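Lirgate workshop, Bidholm cell, two hand-held grippers and one table
Sheet 1604, filled in 20 December 2019

Second full check since the rebuild in March, and the cell is in lovely shape! Tick means looked at and fine. Anything open is marked and has a comment under it, so please read the comments too and don't just count ticks.

## 1. Before anyone picks up a gripper

- [x] Main switch off, plug out, both grippers lying on the table with jaws open
- [x] Table steady when leaned on at each corner
- [x] Rounded table corners checked by hand for splinters
- [ ] Cables clear of the operator's feet

Comment: the operator's side is fine. Behind the table, toward the rack, the cables have wandered into a heap again. They work, and the operator doesn't walk there, but whoever services the stands does. Sort them into two bundles (Velcro, please, no zip ties) and keep them flat to the floor. Left open until that's done.

## 2. Fingers and jaws

- [x] Both fingers on each gripper sit square when closed on nothing
- [x] Screws near the top edge of each finger snug, quarter turn at most
- [x] Brass inserts in the bases flush, none turning with the screw
- [x] Inner faces free of grit, no sharp edge to catch on fabric
- [x] Squeeze test on the orange plush, even pressure from left and right

Comment: I love this test. A hard block tells you very little about the fingers, but a soft toy gives way under them and you can compare the two sides at a glance. Scuffs on the black faces are cosmetic and don't need a new part. A crack does, however short. Spares are in the Dovurham drawer, bagged in pairs, and a pair is always changed together.

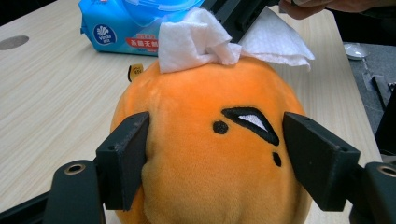 ## 3. Wet work

The cell runs wipe handling now, so moisture gets a section of its own.

- [x] Wipe pack closed between runs and kept on the table, off the rack
- [x] No drips on the gripper bases or down the slotted rail
- [x] Fingers dried with a lint-free cloth at the end of the session
- [x] Cable grommet in the tabletop dry inside
- [ ] Fingertips checked for fibers under the magnifier

Comment: the magnifier was out on loan, so that last one waits. When one gripper holds the toy and the other works the wipe over it, the tips come very close together. Go slowly and keep your own fingers behind the base. It's a really satisfying two-handed job once you get the feel for it, and a light grip is plenty.

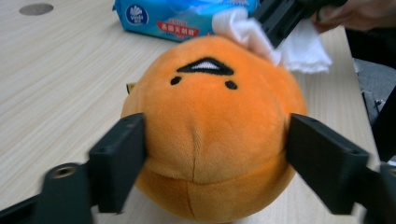
**Can the fingers be swapped with the cable still connected?**

Only with the main switch off and the plug out. With the power off you can leave the cable on the gripper, but lay it down on the table first so that nothing hangs from the connector while you turn the screws.

## 4. Marker plates and cables

- [x] White plates firmly seated, no wobble when tapped
- [x] Black dots clean and complete on both plates
- [x] Plates wiped with a dry cloth only
- [x] Each cable runs back past the operator's arm without crossing the other
- [x] Full reach to both sides of the table with slack left over
- [ ] Left cable jacket, wear near the strain relief

Comment: the left jacket is polished where it rubs, with no copper showing and no dropouts in 275 open-and-close cycles on the bench. Good result! I'd still change it at the next stop. Allow up to 18 minutes for the swap, including the new strain relief.

## 5. Stands and surroundings

- [x] Mounting bases flat on the carpet, screws tight
- [x] Uprights don't sway when the platform is stepped on
- [x] Small black brackets at the table edges in place
- [x] Loose items moved out to the side before both grippers reach in
- [x] Operator's sleeves rolled back

Comment: the Mulder clamp we tried on the right-hand stand holds beautifully. It hasn't crept since it went on, and I'd happily fit one on the left.

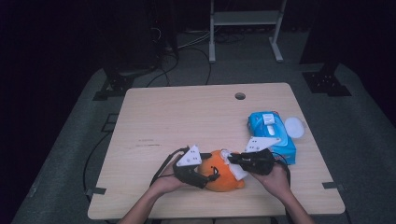 A reply penciled on the sheet asks for the left stand to be left alone until the cables behind it are bundled, as moving both at once makes it hard to find a fault afterward. Fair point, and agreed. Cables first, then the clamp, then repeat section 5.

## Open items

1. Bundle the cables behind the table
2. Fibers check on the fingertips, when the magnifier is back
3. Left gripper cable and strain relief
4. Second Mulder clamp, after item 1

The cell is cleared for use with these 4 open. Stop and switch off if the left gripper drops out even once, and write the time on the back of this sheet.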